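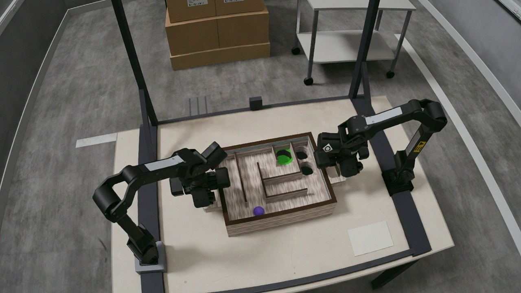 A wooden maze box with a purple ball and a green goal marker.

How to Submit a Playtest Build to the Mitunwood Programme

Last updated: 25 September 2020

This guide is intended for small studios and individual developers who wish to place an unreleased game with the Mitunwood playtest programme. It explains how to prepare a build, how to upload it through the Famach portal and how to read the report that is returned at the end of the test period. Developers who have already completed a test and wish to send an updated version should go directly to the section headed "Sending a revised build".

Before you begin

You will need an active developer account on Famach and a signed copy of the tester confidentiality form. Accounts opened before June must be confirmed again from the Account page, as the earlier sign-in method has been withdrawn. The form may be signed by any person authorised to act for the studio.

Builds are accepted for Windows only at present. The game must start without a separate launcher, and it must be possible to reach the first playable section without an internet connection. Games made with the Chevalier engine should be exported using the Release profile. The Debug profile writes a log file to the desktop of every tester, and builds exported in this way will be returned.

Preparing the build

Step 1. Decide what you wish to learn from the test. The programme allows up to three questions per build, and these are shown to testers after they have finished playing. Questions should be short and should concern a single matter. "Did you understand how to save your progress?" is suitable. "What did you think of the menus, the music and the story?" is not.

Step 2. Remove any developer shortcuts, including level skips and free camera keys. If a shortcut is required to reach the section under test, describe it in the Notes field when you upload.

Step 3. Set the version number. It should appear on the title screen and should match the number entered in the portal exactly. Reports are filed by version number and cannot be moved afterwards.

Step 4. Compress the game folder into a single archive. The maximum size is 9 GB. Do not protect the archive with a password.

Uploading through Famach

Sign in and choose Builds, then New Submission. Select "Mitunwood" from the list of programmes and enter the title, the version number and your test questions. Attach the archive and wait for the status to change to Received. Closing the browser window before this point will cancel the upload.

You will then be asked to choose a tester group. The Open group currently has 2,897 registered members and is suited to general feedback on difficulty, controls and pace. The Grutberg group is smaller and is reserved for strategy and puzzle games. A build may be sent to one group at a time.

Each submission is checked before it is released to testers. If it is returned, the reason will be given on the submission page, and you may upload a corrected archive under the same entry.

Reading the report

The report is divided into 2 parts. The first lists session lengths, crashes and the last checkpoint reached by each tester. The second contains the written answers to your questions, which are reproduced without editing.

It is advisable to read the first part before the second. Where several testers stopped at the same checkpoint, compare their written answers before making any change to the level. A tester may have stopped for want of time, and the session length will usually make this clear.

Crash entries include the version number and the name of the scene that was loaded. They do not include personal details of the tester, and requests for such details will be declined.

Sending a revised build

Open the original submission and choose Add Revision. Enter a new version number and a brief list of changes. Testers who played the earlier version will be invited first, and the remaining places will be offered to the rest of the group.

Questions carried over from the previous version may be edited until the revision is marked Received. After that point they are locked until the test period closes.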